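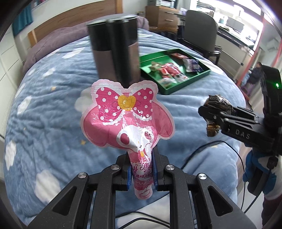
My Melody sweet packet, with the snack tray and a dark canister with a black lid on the bedspread.

Sorting wrapped snacks from a tray

Mixed snacks are easier to sort on a bed than on a small desk. Pull the bedspread flat first, as small wrappers slide into folds.

1. Place the tray within reach and leave a clear strip of bedding in front of it.

2. Take out the large and awkward shapes. Die-cut packets catch on their neighbours, so lift them by the narrowest part and keep the printed face towards you.

3. Take out the foil-wrapped sweets. Hold these lightly. Foil that is already crumpled tears at the twist.

4. Lay one of each kind in a row, with a gap between packets. This row is the key for the rest of the tray.
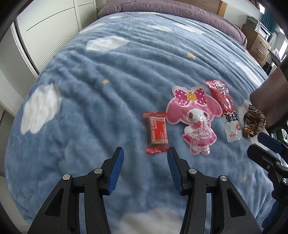

Ilham Ngau asks whether the row should go by size or by date. By date, if the packets are dated; Ngau's own method, short dates on the left, works well and needs no labels. Undated single sweets go at the right-hand end and are eaten first.

5. Match the remaining packets to the row. Start a new place for anything that does not match.

6. Return the groups to the tray, long sticks along the side and small sweets in the middle. A Brendari tray takes almost 44 small sweets in one layer. Do not stack more than 2 layers.

7. Move any surplus to a lidded tin. The Boström 2000 is deep enough for sticks stored upright; the Skinier is not.

Shake the bedspread out over the floor when finished and check under the pillows.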